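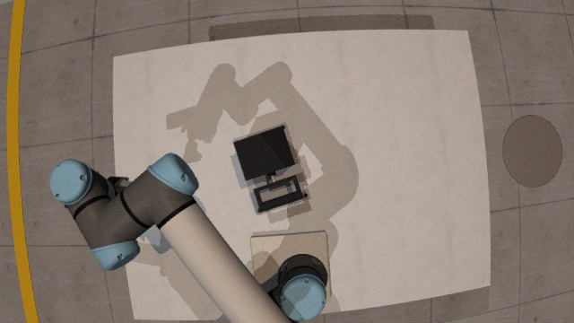
Amarine is looking for actors, mostly new faces, for a four-part television drama called *Hollside*, and we'd love to hear from you whether you have a long list of credits or have only ever been in the village panto. Please do read to the end before you write to us, as the bit about self-tapes has caught out plenty of kind and talented people in the past!

## The series

*Hollside* is a family story set in a small harbour town over one long autumn. An old man dies and leaves his ferry business to two grandchildren who haven't spoken in years, and everyone in the town has an opinion on which of them ought to have it. It has a missing ledger and a fair bit of bad weather in it, but most of what happens takes place in kitchens, in parked cars and on the slipway, between people who know each other far too well.

The scripts are by Chaminda Ranasinghe, who will also direct the first two episodes. He has been living with these characters for a long time and likes to rehearse properly, with everybody in a room and the kettle on, so there will be time to try things and get them wrong before we start filming. If you prefer to turn up, hit your mark and go home, you may find it a bit slow, and we'd sooner say so now.

## The parts

**Ruth Nanayakkara**, playing age late twenties to mid thirties. The elder grandchild, back in town after years away. Quick, funny, hides a great deal. She is in nearly every scene of the first two episodes, so this is a big commitment. Of Sri Lankan heritage.

**Dinesh Nanayakkara**, playing age early to late twenties. Her brother, who stayed. He has run the boats in all but name and is worn out by it. We would like someone who is comfortable on the water, or at least willing to become so. Of Sri Lankan heritage.

**Maureen**, playing age sixties or seventies. Sells the ferry tickets and has done for ever. Dry as a bone, and has one very long speech in the last episode which we think any actor would enjoy getting their teeth into.

**Callum**, playing age 16 to 19 (you must be 16 or over when filming starts). The Saturday lad who sees more than he should. No acting experience needed at all, and if you are still at school or college we'll talk to you and your family about how the dates would fit.

There are also 10 smaller speaking parts, among them a solicitor, a vicar, a pair of feuding café owners and several regulars on the morning crossing. We'd particularly like to fill these with people who live in or near Ulstead, where most of the filming will be done, and local accents are very welcome. You don't need to choose a part when you apply. If you're not sure where you'd fit, just say so and leave the puzzling to us.

## When and where

Rehearsals and filming both begin in September and the main unit will be in Ulstead throughout. We'll put you up if you live too far away to get home comfortably at night, and travel is paid for everyone, including to recalls. Smaller parts will usually be needed for between two and five days, and we'll give you those dates as early as we possibly can, though boats and tides being what they are, we do ask for a little give on both sides.

All parts are paid, rehearsal days included. Rates will be set out in writing before you are asked to agree to anything. We never charge for auditions, and if anyone asks you for money in our name, please let us know straight away.

## How to apply

Please send us:

- a short note about yourself, in your own words, with where you live and any dates you can't do
- a recent photograph (one taken on a phone by a friend is perfectly fine)
- a self-tape of no more than two minutes

For the self-tape, we'd like you to tell us a story about someone in your family. It can be true or made up, and you needn't tell us which. Please don't send a showreel in its place, and don't worry about lights or backdrops. Film it sideways on, so that the picture is wide, and check the sound before you send it. If recording yourself is difficult for any reason, write and tell us and we'll find another way of meeting you.

Everything should reach us through the casting form on the Amarine website by 23rd April. We watch every tape all the way through, and everyone who applies will get a reply, even if it takes us a little while to get round to you all.

If there is anything we can do to make auditions or filming easier for you, such as large-print scripts, step-free rooms, a BSL interpreter or somewhere quiet to sit between takes, please mention it in your note or save it for later, whichever you'd rather. It won't affect how we look at your tape.

Thank you for reading all this, and please pass it on to anyone you know who tells a good story.

*The casting team, Amarine*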